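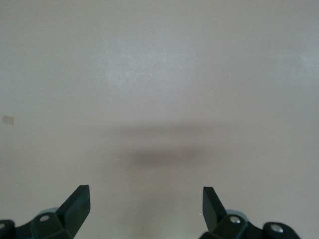 Grey surface, small tan patch at the left edge

Hi all,

Sorry for the slow reply, I've been flat out since Wednesday and the digest piled up on me. Quoting Zuzana's message so we're all on the same page.

Zuzana Polák wrote:
> Has anyone found a decent way to get tape residue off a matte painted
> top? I've got a pale grey workbench and every bit of masking tape I
> put down for layout leaves a gummy rectangle behind. I tried a
> citrus cleaner from Swanepoel and it left a shiny spot, which I think
> I hate more than the gum. Also what cloths are people using? I bought
> microfibre and it grabs at everything.
>
> Zuzana

Zuzana, I feel your pain! I did my own grey top a couple of years back and I've made pretty much every mistake you can make on it. The shiny spot is probably the finish being burnished and not the cleaner itself, so before you go repainting, leave it a week and look at it again in daylight. Under a lamp a matte surface will show you all sorts of blotches and glowy bits that vanish when you move your head.

For the gum, I go very low tech. Warm water, a drop of dish soap, lay the wet cloth over the spot and go make a cup of tea. Then roll the gum off with your thumb. If it's old tape that's gone crunchy I'll use a bit of vegetable oil on a fingertip, wait, and then soap again to get the oil off (do NOT skip the second soap, ask me how my sandpaper knows). Gert swears by the Kendwood eraser blocks but I found they polish the paint, so try it on the underside first.
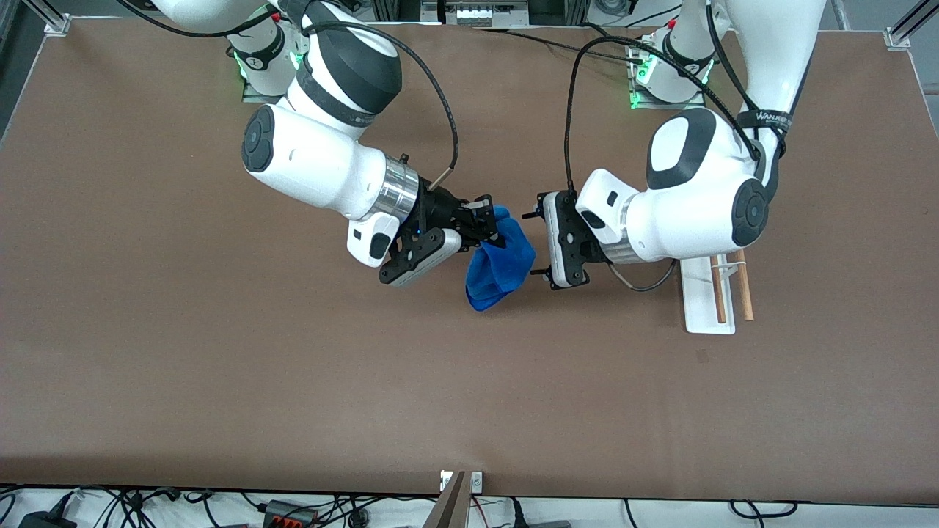
As for cloths, I've gone back to plain old terry and I'm not budging. Microfibre is lovely on glass, but on anything with a bit of tooth it drags and sheds its little blue hairs all over the place. Terry holds a heap of water, you can bunch it up for scrubbing and then shake it out and use a looser fold for the wipe down. A strong colour is handy too, you'll spot it if you leave it on the bench. Wash them without fabric softener or they stop soaking things up, and retire them to the garage once they go stiff.

Mirjana, did you ever finish that brown tabletop of yours? I remember you were going to put 600 grit over the last coat and I never heard how it came out.

I've got a spare tin of the Matik matte grey if anyone near me needs a touch-up - over half full, lid's a bit dodgy. Email me off list.

Cheers,
Busisiwe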